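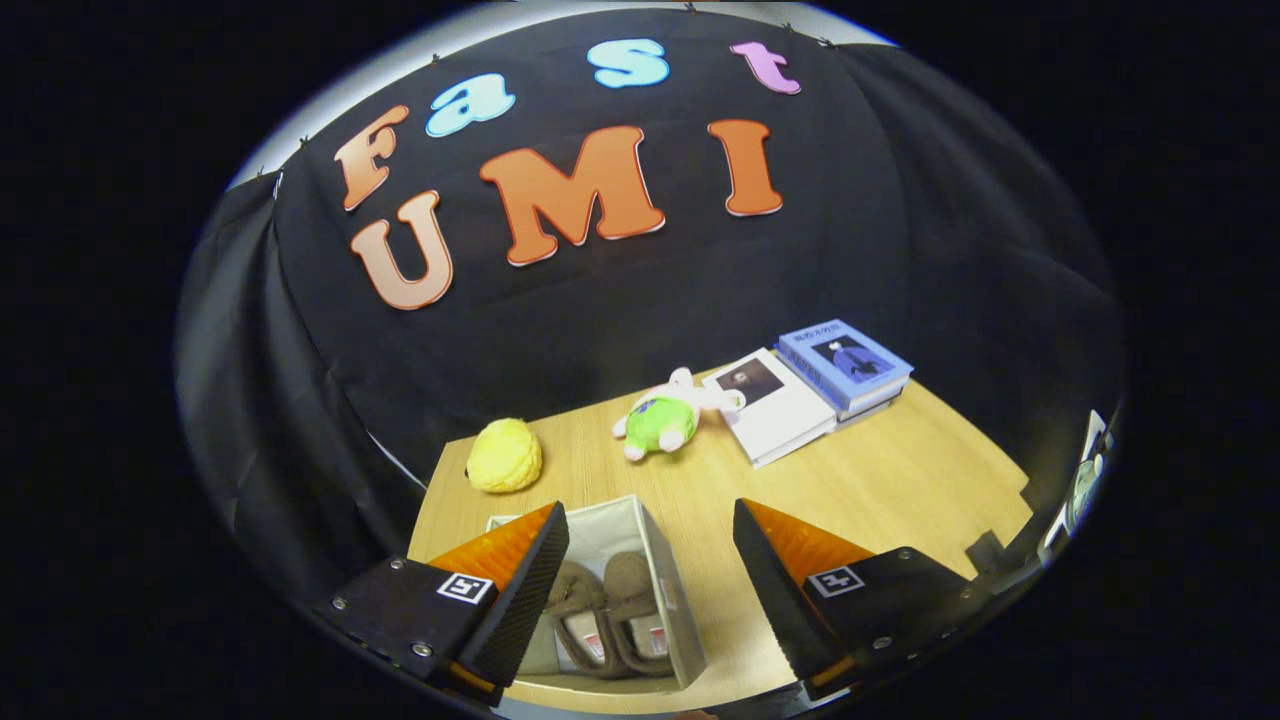

WORKSHOP NOTEBOOK / Stage and Props

May, entry begun 9:40 in the morning

Second week on the Sulen production. Yesterday evening was the first rehearsal with piano in the real hall, so today I write down what I learned before I forget it. I write for myself and for whoever has the bench after me.

The opera is Steluvby, in two acts, sung in the original language with titles above the stage. We are responsible for the moon, the well, the letters in act two and the boat. The costumes are made by Dimitriou and come finished, so they are not our problem, except where a costume touches a prop. It does so more often than I thought.

The well. It rolls on too loudly. In the workshop I found it quiet, but the hall at Sirnar has a hollow floor and the wheels make a low rumble exactly under the clarinet solo (the pianist played it very softly and I could hear only my wheels). I changed the four hard castors for the grey rubber ones from the old staircase. Better, but now it pulls to the left. One castor has a flat place. I turned it with my hand and I can feel it. New one must be ordered, same diameter, or the top of the well will stand crooked and the bucket will hang against the stones.

The bucket itself is good. The soprano asked if it can be lighter, she must lift it while she sings the long phrase, and lifting pulls her shoulder up. I took out the metal bottom and put in foam with a painted canvas over it. Old weight 959 grams, I forgot to write down the new weight. To do.

The moon. The director wants it to rise during the duet so slowly that the public does not notice it moving. The full travel is 300 cm. The duet lasts 583 seconds in the recording, and the conductor takes it a bit quicker than the recording, so I can not trust this number. With the motor at its lowest setting we arrive too early and the moon stands still for the whole last verse. I tried a second pulley to make the speed half. Now it is slow enough but the line has a small jump each time the knot goes over the wheel. From row five I saw the jump. From the balcony I did not see it, but people pay more for row five.

Idea: no knot. One continuous line, spliced. I have never made a splice in such thin line. I tried two times after lunch and the first one opened. The second is holding a sandbag on the hook by the window and I will leave it until tomorrow.

Letters for act two. The baritone tears one letter in every performance and throws the rest. I made 25 from the cream paper, folded and with a wax seal. The paper tears very nicely but it makes almost no noise, and the director wants the tear to be heard, because the orchestra is silent in that bar. Tested four papers at the back of the hall:

Cream writing paper: soft, not heard after row ten.
Brown wrapping paper: loud, wrong colour, tears crooked.
Baking paper: loud enough but shines under the blue light.
Old map paper from the drawer: very good sound, dry and sharp. Colour a bit yellow, I like it.

We have enough map paper for the rehearsals but not for the full run. I must ask the paper shop if they can get it. If not, perhaps cream paper with thin starch. I want to test the starch anyway, also for the fan in act one.

The wax seals fall off when the letters are thrown. Two of them rolled into the pit. I will scratch the paper under the seal before gluing, and use the flexible glue and not the hard one.

The boat. Nothing done. It is still upside down on the trestles and the second coat of grey is still missing. The curve at the front looks right to me now, after I took away some wood on the left side. The chorus will pull it with a rope and somebody asked if the rope can be real. It can, but real rope leaves fibres on the black floor and then the dancers slip. I prefer the cotton one, dyed. Dye test is in the blue bucket, please do not throw it out.

Where costume touches prop: the sleeves of the second act dress are very wide, with lace at the end, and the lace caught on the edge of the well three times. I sanded the edge and covered it with a strip of thin felt, painted like stone. At the fourth try it did not catch. I need to see it with the real dress, we had only the rehearsal one.

About the music, only a private remark. I did not know this opera before and I thought the first act was long. With the piano it is still long. But the quartet at the well is beautiful, and I stopped gluing to listen, and the glue went hard in the pot. So this is one more pot to clean.

For tomorrow:
order castor
check splice in the morning, before anyone hangs something else on that hook
weigh bucket
starch test, two strengths
second coat on boat if the air is dry enough
ask stage management for the real duration of the duet, measured in rehearsal

Added 5:15 pm. Stage management answered already. The duet will have a cut of one verse. The moon must now go faster than I have made it, and I will try first with the old pulley.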